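Serving Sizes on Packaged Breakfast and Snack Foods
Final report, Consumer Studies project

The question I started with in August was simple. How close is the serving size printed on a box to what people pour into a bowl? I read labels for 18 cereals and then asked 17 students in my dorm to pour their usual breakfast. I weighed each bowl on a kitchen scale that reads to the gram. 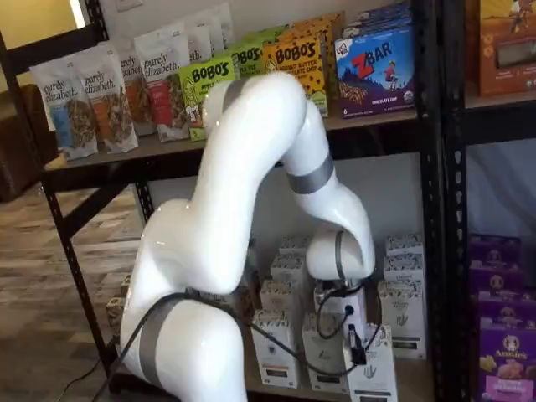 Each student poured twice, on different mornings, and used their own bowl. I did not tell them what was being measured until the second bowl was done. One student dropped out after the first pour, and I left that result out of the averages.

Most bowls were well over the printed serving. Dense cereals such as granola had the biggest gap — a small bowl of it can hold two servings and still look half full. Puffed cereals came closest to the label. The heaviest bowl of granola, with milk, came to 476 calories. 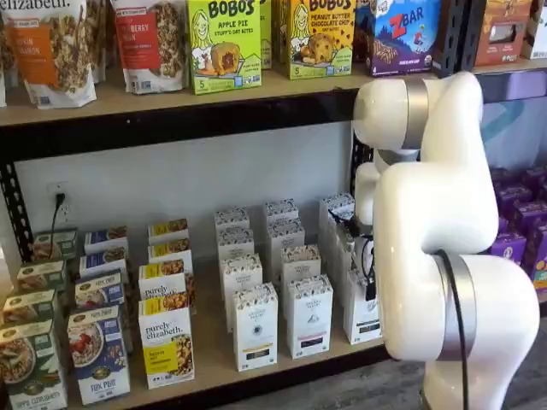 Packaged breakfast and snack foods on retail shelving.

I also looked at where the serving size appears. On nearly every box it was on the side panel, in the nutrition table. The front usually gave calories per serving but left out how much a serving was. Four students said they had never read the side panel. 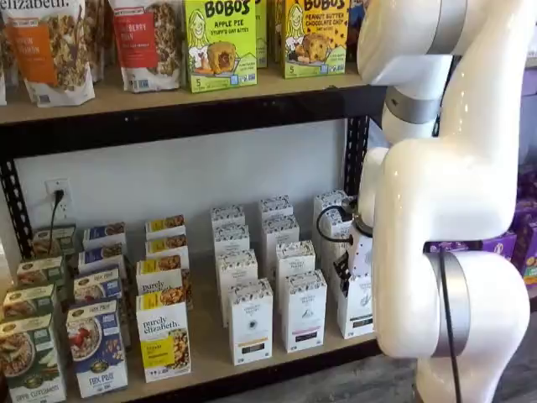
Report and photos: Giuliana Cáceres
January 18, 2026

Bowl size mattered more than I expected. Students with wide, shallow bowls poured less than those with deep ones, even when they ate the same cereal. I did not control for this, and a second round should give everyone the same bowl.

The group was small and all from one building, so the averages should not be applied to other people. The full table of weights is in Appendix A, and the pouring instructions are in Appendix B.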